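How does a football league table work?

You've seen one. Rows of team names, then loads of little letters and numbers. Your uncle looks at it and groans. Your big sister looks at it and cheers. But what does it all mean?

Quick answer: it's a list of who's doing best. Longer answer: read on. Grab a biscuit first.

What is a league?

A league is a group of teams who all play each other. Not just once. In most leagues each pair of teams meets 2 times in a season. Once at your place (that's "home"), once at theirs (that's "away"). Fair, see? Nobody gets to play on their own comfy pitch every time.

A cup is different. In a cup you lose and you're out. Go home, have tea. In a league you can lose on the first day, and the second, and still win the whole thing at the end. It's happened.

Let's make a tiny league. Four teams: Brevberg, Nunon, Triệu and Brereo. Small, but it'll do. Everything works the same way as in a big one.

Each team plays the other three, home and away. So six games each. Easy.

Points

Every game gives out points.

Win: 3 points
Draw: 1 point each
Lose: nothing. Sorry.

A draw is when both teams score the same number. 1-1, or 4-4, or even 0-0. People say "nil-nil" for that last one. Nil just means nought.

Say Brevberg beat Nunon 2-1. Brevberg get three points, Nunon get none. Doesn't matter that it was close. Doesn't matter if it had been 9-0 either. Still three. The goals do count for something, but we'll get to that in a minute.

It wasn't always three for a win! In England it used to be two. Then in 1981 they changed it. The idea was to make teams go for the win insted of settling for a draw. Lots of other countries copied later on.

Those letters along the top

Right. The scary bit. Not that scary.

P is for played. How many games so far.
W is won.
D is drawn.
L is lost.
F is for, meaning goals your team scored.
A is against. Goals the other lot scored past you.
GD is goal difference.
Pts is points. The big one. Usually on the far right.

Some tables leave a few out. Some put "MP" (matches played) and not P. Some say GF and GA for the goals. Same thing. Don't panic.

A trick to check a table is right: W and D and L added up should make P. If they don't, somebody's made a mistake. Try it on a real one.

Let's fill one in

All four teams have finished. Six games each. Here's how they did.

Brevberg: won 4, drew 1, lost 1
Nunon: won 3, drew 1, lost 2
Triệu: won 3, drew 1, lost 2
Brereo: won 0, drew 1, lost 5

Now the sums. Brevberg first. Four wins is 4 x 3 = 12. Plus one for the draw. 13 points. Top!

Nunon: 3 x 3 = 9, plus 1. Ten points.
Triệu: same again. Ten.
Brereo: one draw, so one point. Oh dear. Bottom.

But hang on. Nunon and Triệu have both got ten. Who's second?

Goal difference to the rescue

This is where goals come in. Take the goals a team scored. Take away the goals they let in. What's left is goal difference.

Nunon scored 15 and let in 10. 15 - 10 = 5. So their goal difference is +5.
Triệu scored 9 and let in 7. 9 - 7 = 2. So +2.

Five is more than two. Nunon are second, Triệu are third. Done.

It can go below zero as well. If you score 3 and let in 15, you've got -12. Put a minus sign in front. That's Brereo, by the way. Rough season.

So a team that's losing 3-0 should still try. Letting in a fourth makes the goal difference worse. Scoring one back makes it better. Might not matter. Might matter a lot in May.
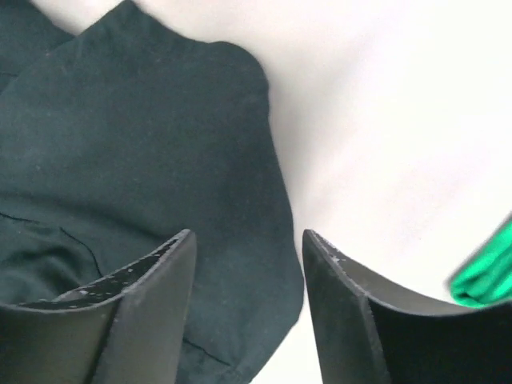

Brevberg, September

First month of the season and the table's gone funny. It always does. Triệu are top after two games, Brereo haven't played as many as everyone else, and the kids at Gladys Ndung'u's after-school football club want to know if it's finished yet. No! Miles to go.

Early on, the table jumps about. One win can send you from near the bottom to near the top. Teams haven't all played each other either, so maybe one side has had the easy games first. Wait a bit before you boast. Or before you cry.

"I tell them look at the P," says Gladys, who coaches the under-tens. "Always look at the P before you start shouting."

She means this. If Brereo are two places behind you but they've played one game fewer, they've got what's called a game in hand. Win it and they get three more points. They could leap right over you. But they've got to win it first! A game in hand isn't points. Grown-ups forget this constantly.

Why would a team have played less? Loads of reasons. Frozen pitch. Too much rain. Cup match on the same day. The game gets postponed, meaning moved to later.

What if goal difference is the same too?

Good question. It does happen. Then it depends which league you're in. Rules aren't the same everywhere.

Lots of leagues look at goals scored next. Just the F column. Whoever has more goes higher. So a team with 20 for and 15 against beats a team with 10 for and 5 against. Both +5, but the first lot scored more.

Other leagues look at the games between the two teams. Did Nunon beat Triệu when they played? Then Nunon go above. That's called head-to-head. Spain does it that way, so does Italy for some things.

Still level after all that? Some leagues have an extra match, called a play-off. Once in a blue moon people have even drawn lots, like picking a name from a hat.

Top and bottom

Finish top and you're the champions. Trophy, medals, silly singing on a bus.

In big leagues there are prizes lower down as well. Second, third and fourth might get to play against the best teams from other countries the next year. So there's plenty to fight over, even when first place has gone.

Down at the bottom there's relegation. Long word. It means you drop into the league below. And the best teams from below come up to take your place, that's promotion. Tables often have a coloured line or a dotty line to show where the drop starts. You do not want to be under it in spring.

Not all sports do this. In lots of American sports no one goes down, however bad they are.

Can a team win the league before the end?

Yep. Say there are two games left. The most points anyone can still get is 2 x 3 = 6. If you're seven points ahead of second place, they can't catch you. Champions already! You could play the last two games in flippers.

Well. Not allowed. But you get it.

People say "mathematically" a lot around then. "They're not down yet, mathematically." It means the sums still say there's a chance, even if it's a teeny one.

How high can you score?

Do this one with a pencil. Imagine a league with 19 teams. You play the other 18 home and away, so that's 36 games. Win every single one and you get 36 x 3. The answer is 108 points. Teams hardly ever get close to winning all of them, mind. Everyone has a bad day.

Now try it with 20 teams. How many games? How many points if you win the lot? Answers at the botom, no peeking.

Make your own

You need a few friends and a bit of paper. Any game works. Football, table tennis, snap, marbles.

Write the names down the side. Write P W D L F A GD Pts along the top. Everyone plays everyone. After each game, change the numbers, then put the names in order again. Use a pencil. You will be rubbing out a lot.

For a game with no goals (like snap) leave out F, A and GD. If two people tie, have one extra game to settle it.

Words to know

Fixture: a match that's been planned
Clean sheet: a game where you let in no goals
Mid-table: in the middle somewhere
Rock bottom: last
Unbeaten: haven't lost yet (draws are OK)

Answers: 38 games, 114 points.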